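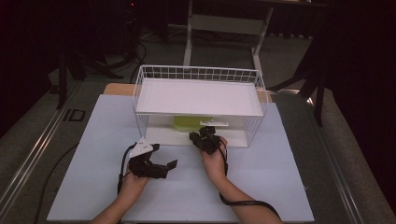 Clornia 조작데이터팀

홈 · 자료실 · 장비 후기 · 데이터 카드 · 문의

월요일에 마지막으로 고침 · 글쓴이: 조작데이터팀

# Wovex 핸드헬드 그리퍼 키트 사용 후기 겸 데이터 카드

안녕하세요! Wovex 키트를 빌려 쓴 지 한 달이 넘어서, 써 본 느낌이랑 이걸로 모은 데이터 설명을 한 파일에 몰아 적습니다. 원래 README를 따로, 후기를 따로 쓰려고 했는데 쓰다 보니 같은 얘기를 두 번 하고 있더라고요. 급하신 분은 "폴더 구조"부터 보셔도 됩니다.

## 무슨 키트인가요

양손에 하나씩 쥐고 쓰는 검은색 그리퍼 두 개가 핵심이에요. 로봇 팔을 원격으로 움직이는 대신 사람이 그리퍼를 직접 들고 물건을 집는 방식이고요. 저희는 원격조작 장비를 오래 써 왔던 터라 처음엔 좀 반신반의했는데, 첫날 오후에 벌써 생각이 바뀌었습니다. 손이 훨씬 편해요! 원격조작으로는 한참 걸리던 동작이 그냥 됩니다.

케이블은 그리퍼마다 하나씩 나와 있습니다. 무선이었으면 더 좋았겠지만 배터리 갈아 끼우느라 흐름 끊기는 것보다는 이쪽이 낫다고 봐요(팀 안에서도 의견이 갈립니다).

## 이번에 찍은 작업

작업 이름은 `basket_shelf`입니다. 흰색 철망 바구니 안에 판이 선반처럼 한 층 들어가 있고, 그 아래 칸에 물건을 넣거나 꺼내는 작업이에요. 위쪽이 판으로 막혀 있으니까 그리퍼가 앞에서 들어가야 하는데, 이게 생각보다 까다롭습니다. 한 손은 바구니를 받쳐 주고 다른 손이 안으로 들어가는 식으로 하는 사람도 있고, 두 손을 번갈아 쓰는 사람도 있어요. 방식을 하나로 통일하지 않고 그대로 뒀습니다. 나중에 학습할 때 이 차이가 도움이 될지 방해가 될지는 저도 궁금하네요.

물건은 일부러 색이 튀는 것과 흰색을 섞었습니다. 연두색 물건은 위에서 봐도 금방 찾는데, 흰 부품은 흰 바닥판 위에 놓이면 구분이 잘 안 돼서 라벨링할 때 눈이 빠지는 줄 알았어요. 작업판은 옅은 청회색으로 골랐고 조명은 바구니 쪽에 몰아 줬습니다.

## 숫자 몇 개

- 에피소드: 400개
- 검수 통과: 300개
- 작업자: 8명
- 에피소드 최대 길이: 25초

통과 못 한 것들도 지우지 않고 `rejected` 폴더에 넣어 두었습니다. 대부분은 그리퍼가 철망에 걸렸거나 물건이 화면 밖으로 나간 경우예요. 실패 사례 연구하시는 분들은 오히려 이쪽이 더 재미있을지도 모르겠네요.

## 폴더 구조

- `episodes/` 에피소드별 영상과 그리퍼 궤적
- `labels/` 시작, 잡기, 놓기, 끝 시점
- `calib/` 그날그날의 보정 파일
- `rejected/` 검수에서 빠진 것들
- `tools/` Jellix 변환 스크립트

시간은 전부 초 단위, 위치는 미터 단위입니다. 왼손은 `L`, 오른손은 `R`로 시작하고요. 초반 폴더 몇 개는 소문자로 되어 있는데, 스크립트가 둘 다 읽으니까 그냥 쓰시면 됩니다.

## 좋았던 점

일단 설명이 짧아도 된다는 거요. 처음 온 작업자도 그리퍼를 쥐어 주고 몇 번 열고 닫아 보게 하면 바로 시작할 수 있었어요. 손가락이 벌어지는 정도가 손 힘에 맞춰 따라오는 느낌이라 얇은 걸 집을 때도 덜 긴장되고요. 위에 장착판이 붙어 있어서 부속을 올렸다 내렸다 하기도 편합니다.

Jellix 변환도 만족스러웠어요. 예전에 쓰던 Fakir 장비는 파일을 뽑고 나서 손볼 게 정말 많았는데, 이번에는 스크립트 한 번 돌리면 바로 재생해 볼 수 있었습니다. 재생 화면에서 양손 궤적을 겹쳐 볼 수 있는 것도 은근히 자주 썼고요.

## 아쉬웠던 점

케이블이 손목을 따라 내려오는데, 팔을 안쪽으로 꺾으면 당기는 느낌이 납니다. 바구니처럼 앞에서 깊이 넣는 작업에서는 꽤 신경 쓰여요. 저희는 케이블을 여유 있게 빼 두고 작업판 바깥으로 넘겨서 썼습니다.

그리고 무게! 잠깐 들면 가벼운데 오전 내내 들고 있으면 얘기가 다릅니다. 오후 3시쯤 되면 다들 팔을 주무르고 있어요. 쉬는 시간을 넉넉하게 잡으세요, 제발.

설명서도 조금 불친절합니다. 보정 순서가 두 군데에 나뉘어 적혀 있는데 서로 순서가 달라요. 뒤쪽에 있는 게 맞습니다. Wovex에 문의했더니 4월 판에서 고치겠다고 답이 왔어요.

## 쓰기 전에 알아 두실 것

배경은 어두운 편이고 바구니와 작업판만 밝습니다. 그래서 밝은 주방이나 사무실에서 찍은 영상과 섞어 쓰실 거면 밝기 보정을 한 번 해 보시길 권해요. 바구니도 한 종류뿐이라 이 데이터만으로 다른 수납함까지 잘될 거라고 기대하시면 곤란합니다.

사내 연구용으로는 자유롭게 쓰시고, 바깥에 공개할 때는 먼저 저희 팀에 알려 주세요. 출처는 "Clornia 조작데이터팀"이라고만 적어 주시면 됩니다.

## 그래서 살 건가요

네, 두 세트 신청해 뒀어요. 다음 작업은 서랍 여닫기로 할 생각인데, 케이블이 서랍 손잡이에 걸릴까 봐 벌써 걱정입니다. 해 보고 여기에 이어서 적을게요.

---

댓글

**파란접시**
보정 순서 때문에 하루 날렸는데 여기서 답을 찾네요. 뒤쪽 순서로 하니까 왼손 궤적 튀던 게 없어졌습니다. 감사합니다!

**ohjun_lab**
rejected 폴더에도 라벨이 있나요? 실패 시점만 있어도 좋을 것 같아요.

**조작데이터팀**
시작과 끝만 있습니다. 실패 시점은 다음 판에 넣어 볼게요.

**느린손**
저는 Fakir가 더 손에 맞던데요. 무게 중심이 손바닥 쪽이라 오래 들어도 덜 피곤했어요. 변환이 귀찮은 건 인정합니다.

**mul_mandu**
작은 손도 쥐기 괜찮나요? 장갑도 S 사이즈 쓰는데 걱정돼서요.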